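Swapped the Perby for a Kinov hybrid in March. Notes for anyone weighing up the same thing. 1/4

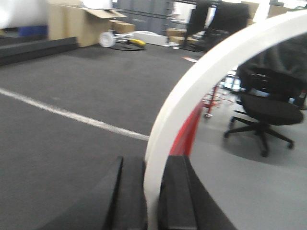

The Perby was a plain petrol automatic, 16 years old. Trade-in came to £900, which Kwesi Kpodo at the dealer put up from his first offer after I showed him the service book. 2/4

The hybrid's gearbox took me 3 weeks to get used to. It holds the revs high on hills and the noise makes you lift off. Keep your foot where it is and it settles. 3/4

Fuel use is lower in town and much the same on the motorway. Shoshana Villanueva asked about towing: mine isn't rated for it, so check the handbook before you buy. Next service is at Bundix, will post the bill. 4/4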